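3.2 Childhood memories of the village school

The interviews in Aststead were made by Parvaneh Arabzadeh, who visited 49 former pupils in their homes. The oldest speakers began with the name of a teacher, and only later with their parents. Many came from Listau as small children, and for them the school was the first place where they heard English all day.
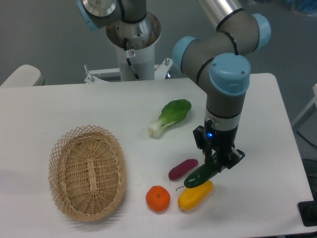

Figure 2. Wicker basket and a head of bok choy on a white table.

Why did the speakers begin with their teachers?
The teacher was the first adult outside the family who called them by their full name, and several speakers said this directly.

Märta Strömberg (born in the schoolhouse at Hladun) remembered the walk to school in December, when the older girls went in front. She kept her school reports for 70 years — she could still recite one of them. Her account agrees with the parish book in most points, but the year of her confirmation is different.

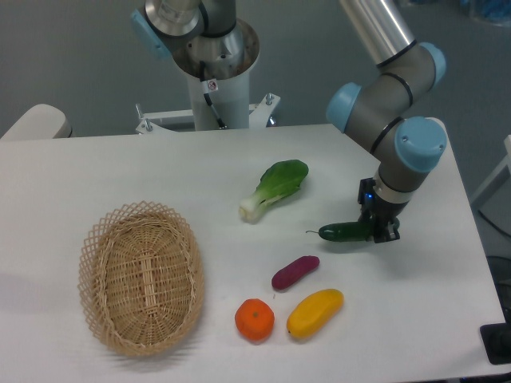

How was such a difference treated in the transcript?
The spoken year was left as it was said, and the year from the parish book was put in a note.

We did not correct the place names either. Two speakers say Butenari for the whole valley, and we keep this use in the next section.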